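Week 4 notes: Setting a cabochon in a bezel
Jewellery and Small Metals, Level 1

Welcome back! Last week you all sawed and filed your backplates, so now we get to the part everyone signs up for — putting a stone in metal. Bring your backplate, your stone and your file roll on Wednesday.

Choosing the stone

For a first setting, pick something with a flat back and an even dome. Agate and jasper are lovely to learn on because they're hard enough to forgive a slipped burnisher. Fluorite is gorgeous (those purple and green bands!) but it's only 4 on the Mohs scale and it cleaves easily, so save it for a pendant later in the year.
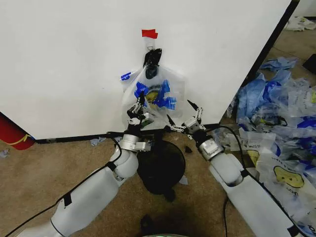 Check the girdle as well. Run a fingernail around the edge and feel for chips, then sit the stone on a flat surface and press each side. If it rocks, rub the back on wet abrasive paper, 300 grit, until it stops.

Fitting the bezel strip

Use fine silver, not sterling. It's softer, it pushes over beautifully and it won't go grey with firescale. Wrap the strip around the stone, mark the overlap with a scribe and cut just outside your mark. File both ends square so they meet with no light showing.
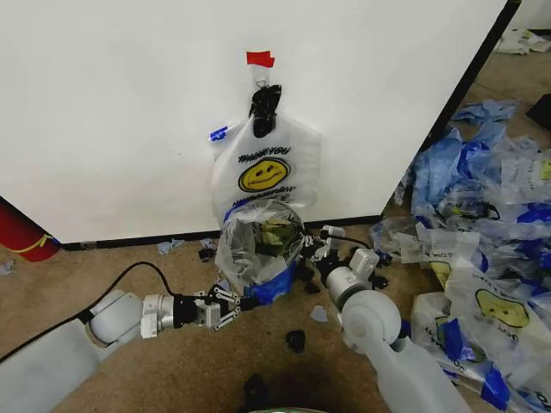 Thank-you bag with the smiley face.

Solder the join with hard solder, pickle, rinse, then true up the ring on a mandrel. The stone should drop through with a little friction. Too tight? Stretch it gently. Too loose? Cut out a sliver and solder again — we've all done it, me included.

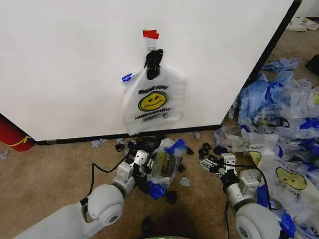 Zornham School of Craft | Department of Jewellery and Metals

Soldering to the backplate

Switch to medium solder here so the first join stays put. Place the pallions inside the bezel, heat the plate from underneath and keep the flame moving. Watch for that bright silver line racing around the base. It's my favourite moment in the whole course!

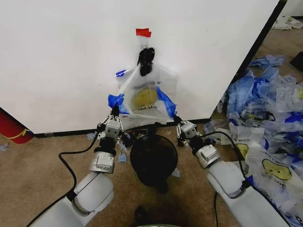 Setting comes last, after all the pickling and most of the polishing. Push the bezel over at north, south, east and west, then work the gaps between, always in opposite pairs. Finish with the burnisher.

Before next class: read the handout on prong settings and practise 2 bezel joins on copper strip. Questions to Zawadi Mutiso at the bench.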